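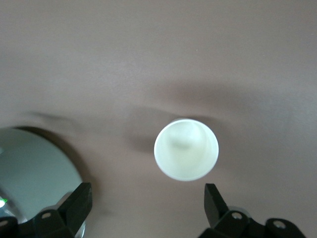
Wrist view, paper cup task, gripper open above the table.

Flundport canteen clearing data, README
Version 2, 2018-10-05

What this is

Recordings from the table-clearing arm in the staff canteen at Zemley's Flundport site, together with the shift notes kept by the people who work next to it. The set has 617 episodes. Each one is a single attempt to pick up a cup or a dish from a table and put it in the return tray.

The arm was installed by Grerker. The canteen is run by Borbély under contract, and its staff wrote the notes. Both kinds of material are in the same release and we ask that they are kept together. The recordings show what the gripper did. The notes say what that meant for the person on shift.

Contents

episodes/ – one folder per attempt, with wrist video, joint positions and gripper opening
notes/ – typed shift notes, one file per shift, names removed
tasks.csv – item type, start position, outcome, whether a person stepped in
rota.csv – canteen duties before and after the arm was installed

Outcome is one of three values: placed, dropped, left. "Left" means the arm gave up or was stopped and the item stayed where it was. A person stepping in is recorded separately, as it can go with any of the three.

How the work changed

Before the arm, clearing was shared between everyone on shift and done in the gaps between serving. There was no fixed person for it. Now one member of staff per shift is down as table lead. The lead starts the arm, moves chairs out of its way, deals with anything it leaves behind and writes the note.

No posts were cut. Evening hours were reduced by 3 a week across the team, and those hours were moved to morning preparation. Two people asked to stay on evenings and did. The change is in rota.csv with the old pattern beside it.

The notes are mixed. Several mention less carrying and fewer trips to the wash-up area. Others say the lead spends more time standing and watching than they would like, and that being called back to the arm during the lunch queue is worse than clearing the tables by hand. Jenő Pap, who supervises the shifts, now lets the lead switch it off at lunch without asking.

Known problems

Paper cups are harder than dishes. An empty one moves if a finger touches it on the way down, and a firm grip crushes it. The closing force was lowered after the first batch of episodes, so do not compare cup results across batch 1 and batch 2.

Shiny dishes give reflections in the wrist video. Overhead lights also throw soft shadows from the arm on to the table, and early detection runs sometimes took the edge of a shadow for the edge of a dish.

Video is capped at 700 frames per episode. Longer attempts are cut at that point, but the outcome in tasks.csv is still correct.

Some shifts have no note. The table lead was busy, and we have not tried to fill these in afterwards.

Privacy

The wrist camera points down at the table. Episodes where a hand or a face came into view were taken out before release. Staff read their own notes and could withdraw them. The notes may not be used to assess anyone's performance.

Contacts

Recordings and file formats: Babar Talpur
Shift notes and rota: Esben Snorradóttir
Requests to remove material: Steinar Norðdahl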